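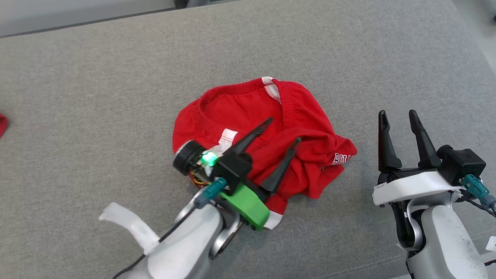 Home | Forums | Laundry and Linen | New posts | Search

Shorts with an elastic waist: fold, roll or leave in a heap?

Amnuay_R
Good evening to all. I have a question which is perhaps small, but my wife and I discuss it since January and we need other opinions. We have two boys who play football and athletics, and so we have very many shorts. All of them have the gathered elastic in the waist. When I fold shirts, I am satisfied, the pile stands straight. When I fold the shorts, the waist pulls itself together and the legs stay wide, so the thing has the shape of a fan. After two or three pairs the pile falls over.

At present I sort everything on the sofa, because the table is needed for homework. The sofa is grey and woven, and the red shorts of the younger one are what I always begin with, as they are easy to see. They have white trim and some white letters near the edge. I put them flat, I turn around for the next thing, and they are again a lump.

My wife says: put them in the drawer as they are, it is only sport clothing. I do not like this. How do you do it?
Amnuay Ruangrit

plirnis
Your wife is right, sorry. Shorts do not crease in a way that anybody sees on a running track. I have one drawer per child and I throw. It takes me 5 minutes for the whole basket.

Usuga
I don't agree with plirnis. If you throw, then the child pulls out everything to find one pair, and then you have the same work again on the floor.

What works in my house:
Lay the shorts with the front up and pull the waistband straight with both hands.
Fold one leg over the other, so the seams lie together.
The middle seam makes a small triangle which sticks out. Fold this in.
Now from the waist down, in half, and again in half.

The mistake is to begin with the legs. First the waist, always. And stand them up in the drawer like books, do not pile them.

Amnuay_R
Thank you Usuga. I did not think about the triangle, I always left it outside. I tried with four pairs now. Three are good. The red ones open again when I take the hand away, it seems the elastic is stronger than the cloth.

rustico_linen
For slippery cloth, roll. Fold in half so the legs are together, then roll from the legs up to the waist, and turn the waistband over the roll like you do with socks. It holds even when you throw it in a bag. I have done it like this since my military service.

Usuga
Please don't turn the waistband over. This stretches the elastic on one side and after a season the shorts hang crooked. I lost a good pair this way.

rustico_linen
I have shorts of many years that were rolled 100 times and more, and they don't hang crooked. Maybe you pull too strong. It must only go over the roll, not be tight.

Usuga
Maybe. But cheap elastic is not the same as the elastic of many years ago.

plirnis
All this for shorts.

findar22
I want to say something about the sofa. A fine woven cover is not so bad for this, it holds the cloth a bit. The problem is that the cushion is soft and goes down when you press. I put a big tray or a cutting board on the cushion and fold on top. You can then press properly and the folds stay.

Another thing, if the white trim is important to you: fold with the trim inside. On my son's kit the white edge became grey first where it rubbed on the wood of the drawer.

Amnuay_R
The tray is a very good idea, we have a large one from the kitchen. And I did not know this about the trim.

So I report back. With tray and with the method of Usuga, all the cotton ones stay closed. For the red ones I use the roll of rustico_linen, but without turning the band over, I only put them tightly between two others in the drawer. My wife looked at it and said it is nice, and she asked who will do it every week. I said I will.

rustico_linen
Without the band it will open when he takes out the neighbour. You will see.

Usuga
Then he rolls it again. The elastic stays healthy.

findar22
Amnuay, does your older boy fold his own already? Mine started with shorts, as they are small, and now he does towels also.

Amnuay_R
Not yet. He puts them over the chair. I will show him the triangle tomorrow after dinner.

Thread views: 3927

Recent threads in Laundry and Linen
White towels become stiff after drying
Which hangers for heavy coats?
Name labels that do not scratch the neck
Fitted sheets, again
Socks without partner: how long do you keep them?

Contact us | Copyright the forum and its members | Back to top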